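Module 6: Service and Workshop Robotics
Handout 4 – Can machines do the chores yet?
Module leader: Evie Naylor

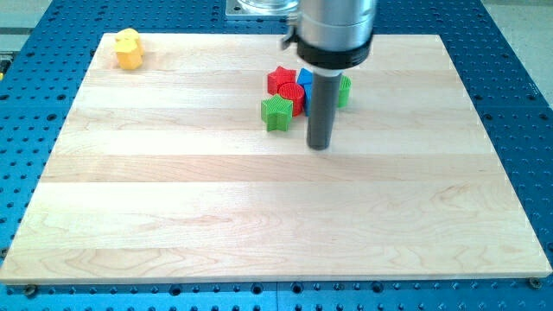 The question set for this unit is whether a machine can be trusted with ordinary work in a home or on a shop floor. Students should separate two claims that are often run together. The first is that a robot can carry out a given movement. The second is that it can carry out a whole job, in a room it has not met before, without a person standing by.

Tidying is a useful test. Moving small blocks across a flat board is among the simplest forms of it, and a straight rod can push but cannot lift. Pushing one block towards a group may disturb the others, and the arm itself may hide a block from view. A child deals with both problems without thinking. A control program must be given some means of doing so.

Terms used in the lecture
Task: a result that can be checked, such as "all red pieces together".
Trial: one attempt at a task from a stated starting layout.
Intervention: any help given by a person during a trial.

Worked case
In the Plinmont exercise, set in September, a pushing program was given 40 trials and completed 38 with familiar layouts. When the layouts were changed, the rate fell sharply. Students should consider which of the two results a buyer would wish to see, and why suppliers tend to quote the other.

Preparation for the seminar
Read the Coutinho notes, section 2. Choose one household chore and one workshop chore, and write a single page on each – stating the task, the likely faults and the point at which a person would need to step in.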